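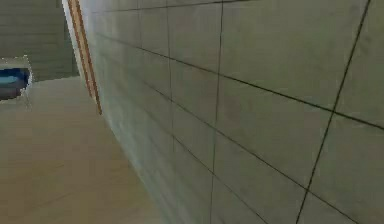
The Listening Room at Virkberg

Notice to Members of the Plokitz Audio Society, 13 Jul 2018

The Society regrets to inform its members that the annual comparison of loudspeakers did not produce a result. The following account has been prepared for the record.

The session took place in the lower room of the Virkberg branch. Two pairs were entered. The first was the Janjua, a large floor-standing model with a list price of 3000. The second was the Skillska, a bookshelf model offered at 600. Both were placed behind the gray curtain, as the rules require, and 13 members were seated in the usual rows.

The first recording was a piano piece. Members were asked to write down whether they preferred Pair A or Pair B. During Pair B, several members noted the sound of a chair being moved on a wooden floor. The floor of the lower room is carpeted. The secretary stopped the recording and confirmed that no such sound was present on the disc.

The piece was played again from the beginning. On this occasion the chair was heard sooner, and it was followed by a cough.

It was proposed that the fault lay in the amplifier, and the spare unit was brought down from the office. The tone of both pairs improved slightly in the lower octaves. The cough remained. One member, who had belonged to the Society longer than any other present, wrote on the ballot that the cough was placed well to the left and somewhat behind the piano, and that the imaging was the best heard in that room. This ballot has been kept.

The secretary then switched off both amplifiers and drew back the curtain. The loudspeakers stood where they had been set. The members remained seated and, without any instruction, continued to listen. After 210 seconds by the office clock, the piano began again, quietly, in the same key — and this time it was played through to the end, past the point at which the recording stops.

There was applause. The Society is unable to say with certainty that all of it came from the rows.

The ballots could not be counted under the present rules, which make no provision for a third entry. No award will be made this year. Both pairs have been returned to the dealer in good order.

The August meeting will be held in the lower room as planned. Members are asked to arrive on time and to leave the chair nearest the curtain free.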